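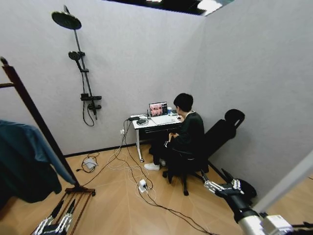 Please keep the spellings exactly as people gave them, Annick Fraser wrote to us after the first release, even the ones that look like typos, because half of them are how the word really sounds at home.

We took that to heart, and it has shaped most of what follows. Welcome to the Larbridge Household Words list, and thank you for reading the README before opening the file (we know how tempting it is to skip straight to the good part).

What this is

Larbridge Household Words is a plain table of the names people use at home for ordinary things: the remote, the drawer where everything ends up, the heel of the bread, the rack where coats go, the shower head you can take down and hold in your hand. Some of these are old regional words. Many are family words that started with a toddler and never left. We love both kinds and we don't rank one over the other.

The current version has 1,164 entries from 124 contributors. It grew out of a shared notebook that Jaxon Perron kept next to the phone, and the oldest entries still carry his shorthand in the notes column. We have left it alone, so if you see "gm" it means grandmother and "sp?" means he wasn't sure how to write the thing down.

What's in the file

There is one file, words.csv, saved as UTF-8 with commas between fields. Each row is one word from one contributor, so the same word can show up many times. The columns are:

word: the word or phrase as given
object: the everyday name for the thing
room: where in the house it is mostly used
heard_from: mother, uncle, neighbor and so on
region: as broad or as narrow as the contributor liked
notes: anything else, sometimes quite a lot

The room column uses 6 values: kitchen, bathroom, bedroom, hall, yard and other. A coat rack may be under hall in one row and bedroom in the next. We went with whatever the contributor said and we'd ask you not to tidy it up if you send changes back. 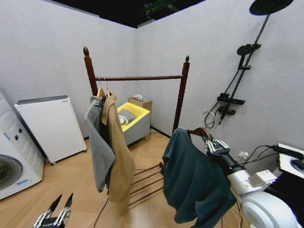
Clothes rack with garments on wooden hangers. Listed under the object name "clothes rack."

How the words were gathered

Most came in through a short form, and the rest by letter or over the phone. The form asked for the word first and the meaning second. In an earlier version we had those the other way around, and people kept giving us the dictionary word and then stopping — a lesson that cost us most of a winter. Phone entries were read back to the caller and spelled out loud, which is how "flimmock" (a dishcloth past its best) got its second m.

Contributors could send up to 20 words each. A few wrote in to ask for more room, and we're still thinking about how to do that fairly.

Things to watch out for

The list leans heavily toward kitchens. People have a great deal to say about spatulas and very little about gutters. It also leans toward families who enjoy talking about words, so please don't use it to work out how common anything is. Region is self-reported and mixes states, counties and, in a couple of rows, the name of a street.

Family names and pet names that had turned into words for objects were kept only when the contributor said yes. A few words are rude. They're marked "rude" in notes.

Using it and helping out

You're free to use the list for teaching, writing, puzzles or plain curiosity. Please credit it as Larbridge Household Words. Corrections are welcome, above all from the people whose words they are, and new words go through the same form as before. The next update is planned for December — bathroom and yard words will go to the top of the pile.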